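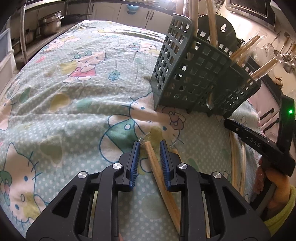
두 손가락 그리퍼가 담요를 덮은 테이블 위에서 나무젓가락을 집고 있다. 뒤쪽은 수저통, 오른쪽은 두 번째 그리퍼를 쥔 손.

보도자료
2019년 6월 29일 토요일
배포 즉시 보도 가능

누믹(Numik), 손으로 쥐는 그리퍼 대여 서비스 ‘와이덱(Wideck)’ 8월 개시
집에서 하던 살림 그대로, 로봇 학습용 시연 기록으로

안녕하세요, 누믹에서 홍보와 고객 안내를 같이 맡고 있는 맥신 머드그웨이입니다. 오늘은 저희가 오래 붙들고 있던 서비스 하나를 드디어 소개해 드리려고 해요. 이름은 와이덱이고요, 8월부터 신청을 받습니다!

와이덱은 손에 쥐고 쓰는 두 손가락 그리퍼 한 쌍을 빌려드리고, 그걸로 한 작업 기록을 정리해서 돌려드리는 서비스입니다. 고객은 로봇 팔에 집안일을 가르치려는 연구실과 소규모 개발팀이에요. 로봇 팔을 들고 남의 집 주방에 들어가는 건 정말 큰일이거든요(저도 한 번 따라갔다가 엘리베이터 앞에서 한참 서 있었습니다). 그래서 팔은 연구실에 두고 손끝만 들고 가자, 하는 데서 시작했습니다.

■ 젓가락부터 시작한 이유

시연 과제를 정할 때 제일 먼저 올라온 게 젓가락이었어요. 얇고, 끝으로 갈수록 가늘어지고, 수저통에 꽂으면 제멋대로 기울어지죠. 개발팀의 노엘 키암바오 팀장은 처음부터 젓가락을 넣자고 고집했고, 저는 컵이나 접시처럼 보기 좋은 걸로 하자고 했다가 졌습니다.

“컵은 손가락을 대충 벌렸다 오므려도 들립니다. 젓가락은 어디를 잡을지, 어느 각도로 들어갈지를 사람이 매번 결정해야 해요. 저희가 기록하고 싶은 건 바로 그 결정입니다.” 키암바오 팀장의 말입니다.

지금 생각하면 팀장님 말이 맞았어요. 직접 해보니 젓가락 하나 집는 데도 손목이 꽤 바쁘더라고요. 바닥이 딱딱한 상판이면 그나마 쉬운데, 천이 깔려 있으면 주름 사이로 살짝 파묻혀서 손가락 끝을 더 낮춰야 합니다. 저는 첫날 젓가락보다 천을 더 많이 집었어요. 와이덱 과제 목록에는 그래서 부드러운 바닥 항목이 따로 들어가 있습니다.

■ 대여 상자에 들어 있는 것

기본 상자에는 그리퍼 2개와 교체용 손가락 패드, 충전기, 보관 케이스, 한국어 안내서가 들어갑니다. 두 개를 드리는 건 양손 과제 때문이에요. 한 손으로 통을 잡고 다른 손으로 꽂는다든지, 한 손으로 천을 누르고 그 위의 물건을 집는다든지 하는 일이 살림에는 계속 나오니까요. 한 손 과제만 필요한 팀은 신청서에 적어 주시면 하나만 담은 상자로 보내드립니다.

패드는 소모품입니다. 저희는 집기 3000회를 교체 기준으로 잡았고, 기록을 올려 주시면 횟수를 저희 쪽에서 세어 드려요. 기준에 가까워지면 새 패드가 우편으로 갑니다. 따로 주문하실 필요 없고, 패드 값은 대여료에 포함돼 있습니다. 교체는 작은 드라이버 하나면 되는데, 드라이버는 상자에 안 들어 있어요. 이건 저희 안에서도 아직 말이 많은 부분이라 8월 전에 바뀔 수도 있습니다.

케이스는 어깨끈이 달린 제품으로 골랐습니다. 처음에는 바퀴 달린 가방도 써 봤는데 계단 있는 집에서 다들 싫어하셨어요.

■ 53가구에서 먼저 써 봤습니다

정식 개시 전에 시범 운영을 했습니다. 참여해 주신 곳은 53가구이고, 기간은 6주였어요. 진행은 협력사 아브덴(Avden)의 현장팀이 맡아 주셨습니다. 각 가정에는 수저 정리, 식탁 치우기, 빨래 개기 같은 과제 카드를 드리고, 순서는 마음대로 하시라고 했습니다.

시범 운영을 이끈 아브덴의 마일린 아키노 님은 이렇게 전해 주셨어요.

“처음에 제가 가장 많이 한 부탁은 천천히 해 달라는 거였습니다. 익숙한 살림이다 보니 손이 너무 빨라요. 그런데 며칠 지나니까 오히려 평소 속도로 한 기록이 더 쓸모 있다는 얘기가 연구실에서 왔고, 그 뒤로는 그런 부탁을 드리지 않았습니다.”

그래서 안내서 문구도 고쳤습니다. 초안에 있던 ‘천천히, 또박또박’이라는 문장은 빠졌고, 지금은 ‘평소대로 하세요’라고 적혀 있어요. 제가 쓴 문장이라 조금 아깝긴 합니다.

좋은 얘기만 드리면 재미없으니까 불만도 적어 볼게요. 제일 많았던 건 무게였습니다. 한 과제는 괜찮은데 연달아 하면 손목이 뻐근하다는 의견이 여러 집에서 나왔어요. 저희도 같은 생각이라, 과제 카드 사이사이에 쉬는 카드를 넣었습니다. 손이 작은 분들은 손잡이가 굵다고 하셨고, 이건 얇은 손잡이 커버를 준비하고 있습니다. 다만 8월 첫 배송에 맞출 수 있을지는 아직 확답을 못 드려요.

납작한 물건도 어려웠습니다. 상판에 딱 붙은 종이 한 장, 얇은 비닐 같은 것들이요. 두 손가락으로는 틈을 만들기가 쉽지 않아서, 가장자리까지 밀어서 집는 분도 있고 아예 포기하는 분도 있었습니다. 실패한 기록도 지우지 말고 올려 주세요. 고객사 쪽에서 따로 찾는 자료입니다.

■ 기록은 이렇게 다룹니다

집 안을 찍는 일이니 제일 많이 받는 질문이 사생활이에요. 당연하죠, 저라도 제일 먼저 물어볼 것 같습니다. 기록은 기기에서 암호화해 저장하고, 참여하신 분이 먼저 훑어본 다음 올릴 것만 고르십니다. 올라온 기록에서는 얼굴과 우편물, 액자 같은 것을 검수팀이 찾아 가립니다. 검수를 맡은 로나 카브레라 과장은 이 단계만큼은 사람이 직접 봐야 한다고 생각하는 사람이에요.

“자동으로 걸러지는 것도 많지만 냉장고에 붙은 아이 학교 안내문은 사람이 봐야 보입니다. 저희 팀은 의심스러우면 가리고, 그래도 의심스러우면 그 구간을 뺍니다.” 카브레라 과장의 설명입니다.

반대로 집을 치워 놓으실 필요는 없습니다. 모델하우스 같은 주방에서 찍은 기록만 모으면 정작 로봇이 보통 집에 갔을 때 당황하거든요. 담요가 깔려 있으면 깔린 대로, 냄비가 쌓여 있으면 쌓인 대로 찍으시면 됩니다.

고객사가 받는 것은 정리된 영상과 손끝의 움직임, 손가락이 벌어진 정도를 시간에 맞춰 묶은 파일입니다. 과제 이름과 시작·끝 표시도 붙어 있고요. 파일 형식은 신청하실 때 고르실 수 있는데, 쓰시는 형식이 목록에 없으면 일단 메일을 주세요. 노엘 팀장님이 생각보다 잘 만들어 줍니다(본인은 이 문장을 빼 달라고 했습니다).

■ 빌려 쓰는 쪽에서 본 와이덱

시범 기간에 기록을 받아 본 개발자 크리스틴 바우티스타 님께도 의견을 부탁드렸습니다. 작은 팀에서 식기 정리 로봇을 만들고 계신 분이에요.

“저희 사무실 탕비실에서만 찍은 자료로는 수저통 하나만 바뀌어도 동작이 흔들렸습니다. 집마다 통 모양도 다르고 놓는 자리도 다르니까, 와이덱 자료를 섞고 나서야 그 차이를 제대로 들여다보게 됐어요. 아쉬운 점이라면 과제 설명을 좀 더 길게 써 주셨으면 합니다. 카드에 ‘정리’라고만 적혀 있으면 집집마다 해석이 너무 달라요.”

맞는 말씀이라 과제 카드를 다시 쓰고 있습니다. ‘수저 정리’는 ‘식탁 위의 젓가락을 한 짝씩 집어 통에 꽂기’처럼 바뀌고, 통을 옮겨도 되는지, 두 손을 다 써도 되는지도 카드 뒷면에 적습니다. 크리스틴 님은 새 카드의 첫 독자가 되어 주기로 하셨어요.

■ 신청 안내

대여 신청은 8월부터 누믹 홈페이지에서 받습니다. 기본 대여 기간은 6주이고, 연장은 반납일 전에 말씀해 주시면 됩니다. 첫 배송 물량은 많지 않아서 신청 순서대로 나가고, 시범 운영에 참여하셨던 가정과 연구실에는 먼저 안내 메일을 드릴 예정입니다. 요금은 그리퍼 수와 검수 범위에 따라 달라지므로 신청서를 받은 뒤 견적으로 알려 드려요.

그리퍼를 이미 갖고 계신 팀은 검수와 정리만 따로 맡기실 수도 있습니다. 다만 기종에 따라 기록을 맞추는 작업이 더 필요할 수 있으니 샘플 파일을 하나 보내 주세요. 보고 나서 되는지 안 되는지 말씀드리겠습니다.

취재하시는 분들께는 체험용 상자를 빌려드립니다. 사무실로 오셔도 되고 댁에서 써 보셔도 돼요. 젓가락은 꼭 한 번 집어 보셨으면 합니다! 저는 아직도 노엘 팀장님보다 느려요.

누믹 소개
누믹은 가정과 소규모 작업장에서 사람의 손 작업을 기록하고, 이를 로봇 학습에 쓸 수 있는 자료로 정리하는 회사입니다. 장비 대여, 과제 설계, 기록 검수 서비스를 제공합니다.

아브덴 소개
아브덴은 가정 방문 조사와 현장 교육을 운영하는 회사로, 와이덱 시범 운영의 참여자 모집과 방문 안내를 담당했습니다.

언론 문의
누믹 홍보 담당 맥신 머드그웨이
인터뷰와 체험용 상자 신청은 누믹 홈페이지의 ‘언론 문의’ 양식으로 보내 주세요. 주말에 주신 문의는 다음 영업일에 답장드립니다.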